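In defense of the cups that do not match

A kitchen cupboard should be allowed to look a little poor.

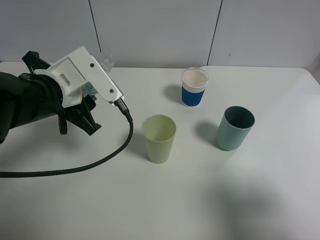 My sister-in-law disagrees with me on this. She wrote to me that cups which do not match make a home look as if people are only staying there until they find something better, and that one good set costs less than a dinner for two in Prevdale. She is right about the dinner. I have checked the prices.

But I want to argue for the other side, for the yellow-green cup and the blue one and the one with a band on it, and for every cup that came into a house alone.

When I moved to this country I bought a set. It was from Zestden, the line was called Palomino, and it had six cups, all of the same gray. I was very proud of them. After the first year I had four. You cannot replace two cups of such a set, you can only buy six again, and then you have ten, and the new gray is not the same gray as the old one. I stood in the shop with one old cup in my bag for comparing, and I felt quite foolish. I went home without buying.

After this I began to take cups as they came. One was from a school fair in Fivumdale, another was left by the tenant before me, and a third I got free with a box of tea. When one of them is lost at a picnic I am sorry for that cup, but the others do not look incomplete. A set is damaged from the first loss. A mixed shelf has no correct number, so it can go on for many years.

There is also the matter of who drinks from what. In a house with children, color does the work of a name. If all cups are the same, then by the evening each person has used three of them, for the simple reason that they put one down and could not say later which one it was. I washed a great many gray cups in that first year. Now each child knows his color and will defend it, sometimes too loudly, but the sink is emptier.

I should be fair to my sister-in-law. Different cups do not stack well. A cup with a wide rim and a cup with a straight side will stand one in the other like strangers in an elevator, and sometimes they stick, and you need warm water to separate them. Also, guests notice. My mother would never have served a guest from a plastic cup, and when I do it I still hear her a little. For such visits I keep two glasses on the top shelf, and I accept that this makes me not fully consistent.

What I do not accept is the idea that a person must throw away good cups in order to begin with the right ones. I see it every October, when the sales start and the bags appear beside the bins on our street. Inside there are cups with no crack in them. They were put out for their color, or for having no brother on the shelf. I have taken some of them home, after washing them well, and one I use for measuring rice. It holds a little less than it should, so I add a spoonful.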